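Nerea Bermúdez buys her paper plates in March, when nobody else wants them. By summer the price goes up and the good patterns are gone, she says, and by then she has usually promised them to someone.

Bermúdez runs the tasting table at the Tolledside food fair, a job she took on when she moved to Tavton and has kept ever since. Visitors walk up, take a plate with one small piece of something on it, eat it, and mark a card. Last year the table handed out 2000 plates over the length of the fair.

"People think the work is the food," she said, when we met at her kitchen counter in Tavton. "The food gets delivered. I unwrap it. The work is plates."

She used to serve from trays. Guests picked up samples with toothpicks, and the trays looked untidy within minutes. One baker from Biveck complained that his almond cookies had been sitting against somebody's pickled onions, and Bermúdez agreed with him.

"He was right to be annoyed. You couldn't taste the almond at all," she said. "After that I said one piece, one plate. It costs more and I don't care."

The plates themselves have changed a few times. Plain white ones came first and looked, in her words, like a school cafeteria. Then there was a year of solid red, which made cheese look gray. She prefers a white center with the pattern kept to the rim.

"You want the food on white so people can see what they're getting," she said. "Put all the color you like around the outside. A scalloped edge is nice. It's easier to get hold of, too, when they're stacked."

Stacks are a sore point. Paper plates cling together, and a new helper will nearly always put out two or three at a time without noticing. Bermúdez found this out when 464 plates went missing from her figures in a single afternoon. They had all been used, in doubles.

Her fix is to separate the plates the evening before. She fans each stack with her thumb, turns half of it over and back, and packs the plates in boxes of 40. The job takes her most of an evening with the radio on. She has tried paying her nephew to do it and went back to doing it herself.

She is less strict about how the plates sit on the table. In her early years she laid them out in straight lines and fixed them all day long. A friend from the Manzano bakery told her to stop, and she did.
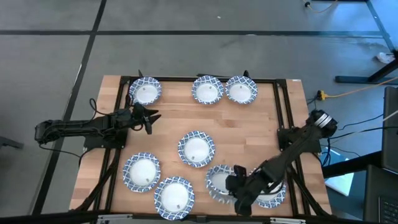

"If it's too neat, people won't take one," she said. "They stand there. They think it's a display. When the plates are a bit here and there, a couple nearly touching, one off on its own, they reach in and help themselves."

She does have rules about the food. The piece should be small enough to eat in one bite and should go near the middle of the plate, though she won't send a plate back if it's off to one side. Nothing with sauce. Nothing that rolls, after a bad year with grapes.

She also leaves the table bare. Cloths slide when people lean on them, and a wooden top can be wiped between rounds. "I own four very good tablecloths," she said. "They're in a drawer."

The cards go into a shoebox and she counts them at home. Last year 301 came back filled in — a poor return, she thinks, for the number of plates that went out. The winner was a quince paste from Biveck. Her own favorite, a hard sheep's cheese, came in near the bottom.

This year's plates are already in her hall closet, under the coats. She still has to find pencils.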